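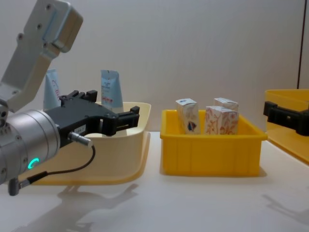

Selon Troels Þórarinsdóttir, en commentaire du billet précédent, une pince qui lâche son objet en fin de course a neuf fois sur dix un problème de consigne de force, et je perdrais mon temps à regarder ailleurs. J'ai donc commencé par là. La consigne était la bonne, la valeur relue dans le contrôleur aussi.

Rappel du défaut. Sur la cellule à deux bras, la pince gauche s'ouvre sans ordre pendant le transfert du bac crème vers le bac jaune. Pas d'alarme, pas d'arrêt, le programme continue comme s'il tenait encore quelque chose. Le voyant du poignet reste vert. Sur les cartons, la chute est sans conséquence. Sur les tubes, on finit par en fendre un, et c'est comme ça que je m'en suis occupé sérieusement.

Le journal de Skesance n'enregistre que les changements d'état vus par le contrôleur. J'ai ajouté une trace de la position des doigts et relancé une série de 1 000 cycles, puis une autre de 2 000 le mardi. La première n'a rien donné. La seconde s'est arrêtée au cycle 1 492, sur ma propre condition d'arrêt : doigts en butée d'ouverture, dernier ordre reçu « fermer ».

La trace montre ceci : la communication avec la pince disparaît, revient, et la pince se réinitialise. Or son démarrage comprend une ouverture complète, réglage d'usine que je n'avais jamais changé. Le contrôleur, lui, tolère la perte de quelques trames et ne signale rien.

Restait à trouver la coupure. Le câble noir entre la pince et le poignet fait une boucle libre. Quand le dernier axe approche de sa limite, la boucle se tend et tire sur le connecteur. En bougeant la fiche à la main, bras à l'arrêt et hors mode automatique, j'ai reproduit le défaut 5 fois de suite. Le câble de rechange, monté au même endroit, ne coupe pas.

Modifications faites :
câble remplacé, boucle rallongée et bridée côté poignet ;
ouverture au démarrage désactivée ;
perte de communication traitée comme un arrêt, sans tolérance ;
contrôle de la position des doigts avant chaque dépose.

La troisième est celle qui compte. Un câble s'use, le suivant s'usera aussi – mais la cellule ne doit pas poursuivre un mouvement avec un outil qui vient de redémarrer.

Le bras droit a le même montage et le même réglage. Je ne l'ai pas encore modifié, il tourne à vitesse réduite en attendant le deuxième câble. Je publierai la trace brute quand j'aurai nettoyé les horodatages.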